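Home | Shop Floor | Safety | People | Back Issues

May
By Hinata Oshima

Keeping the towel cell at Branulville on its mark

The two-arm folding cell has been getting more table time this spring, and the upkeep routine has changed a little since the last issue. Selorm Agbenyega and Niall Kinnear look after it between them. Most of what they do is small, and most of it concerns the fingers.

The fingers are wide and flat and come down to a point at one lower corner. That corner does the work of pinning cloth, so it wears first. Selorm checks it against a card template each morning before the arms are powered. If light shows between the corner and the card, the finger comes off. A swap takes 2 people, one to hold the housing and one on the screws, and the old finger goes in the Kwofie tray for regrinding.

After a swap the arm has to be told where the table is. Niall jogs it down over bare tabletop in small steps and records the height at which the tip touches. He then repeats the touch over cloth. Terry and woven towels give by different amounts, so each fabric gets its own press depth in the settings sheet. The sheet now runs to roughly 70 lines, and old entries are kept.

Cables are the other regular job. They should hang with enough slack for full reach and stay clear of the fabric. Last month a tie worked loose and the cell stopped after 265 folds with a pose error. Retying it cleared the fault.
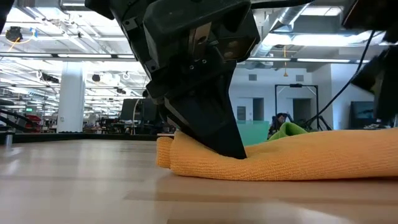
What to do if you find it stopped

Press the stop button before reaching over the table, even if the arms look still. Lift the finger with the jog control; don't pull the towel out from under it. Write the fault code in the log and leave the cloth where it was. Niall would like to see how it was lying.

The Gedavville site will get the same checklist once theirs is bolted down.

Comments

Ho-yin Yuen: Is the card template the same for both arms?

Selorm Agbenyega: Yes, same card. Flip it for the second arm.

Nkrumah Abugri: Please put the regrind limit on the sheet. I had to ask twice.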